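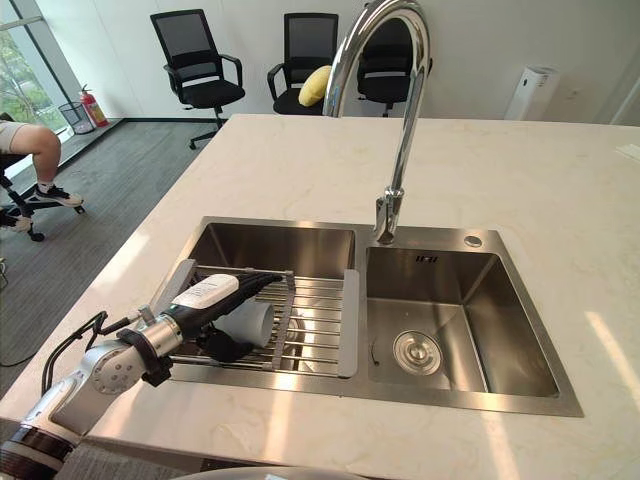 Robotics Unit > Lab Practice > Handout 5

November, Tutine teaching group

Kitchen tasks, house rules. Read before your slot.

Cables first. Trace every one from wrist to wall, nothing looped where an elbow can catch it. Keep feet and chairs well out of reach. One person on the stop, does nothing else, no phones.

Speed cap on the Plernport arms is 20 per cent near poeple. Not 25, I check the logs. 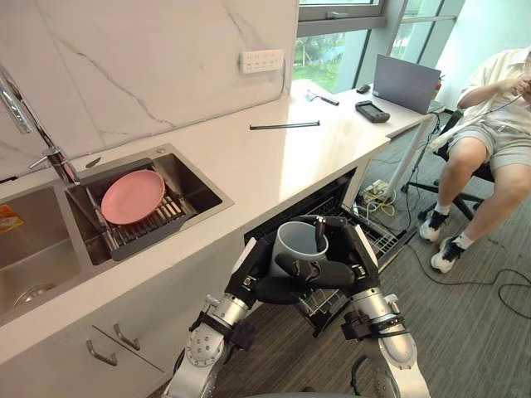
Two-handed holds: agree which hand lets go last before you start. Mugs and plates only, no knives, no glass. Dishwasher door fully down or fully shut, never half way. Log drops on the Thampi sheet, even soft ones, we had over 434 last year and half had no time writen in.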